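**Ticket 118: Jurkau cell, mug lands off the peg**

Status: open
Opened: May 7, 2020
Cell: Jurkau, single arm, mug tree task

Problem: the arm picks up a mug without trouble but misses the peg when hanging it. 2 misses in 15 runs. Both were on the red mug.

Checked so far:

- Gripper finger bolts are tight.
- Tool offset matches the sheet from November.
- Wrist camera bracket does not move by hand.
- Cable on the arm has enough slack at full reach.

Wrist camera first, then the fixed camera:

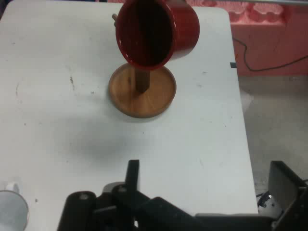
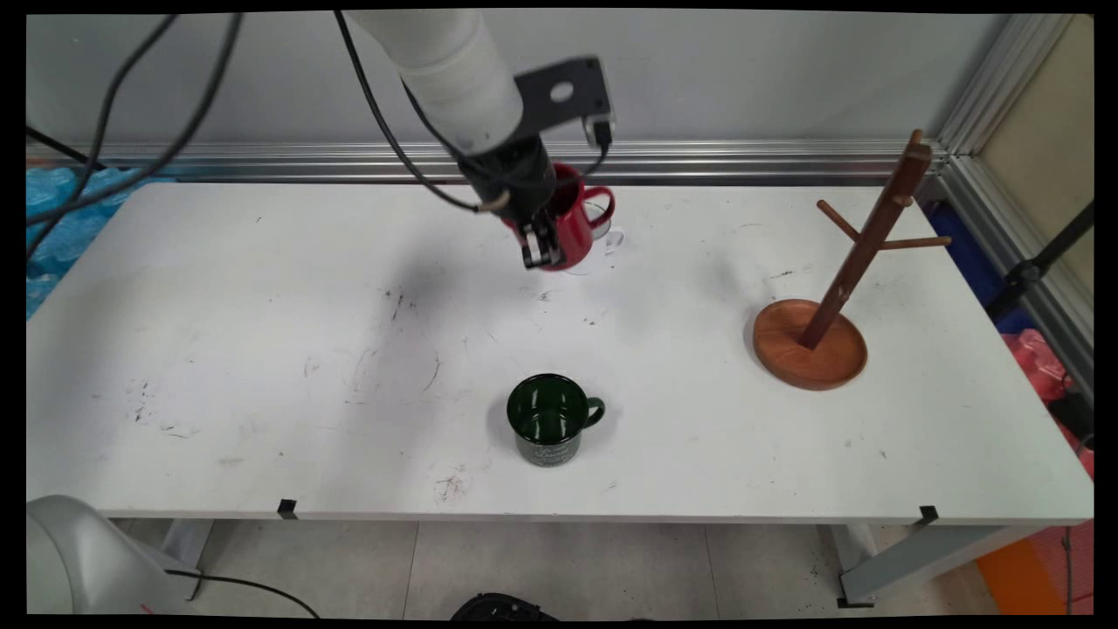 The tree base is not fastened to the table. I pushed it lightly and it slid, so I think each bad hang shifts it and the next run starts from the wrong spot. The Janon cell has a stop glued down for the base. We never added one to this cell.

Next steps:

1. Mark the base position on the table with tape.
2. Rerun the wrist camera calibration (Shao script, not the old Jimard one, which still has the previous bracket height in it).
3. Run the red mug again and log where the base ends up after every hang.

Please don't change the grip force until step 3 is done. Leave the ticket open.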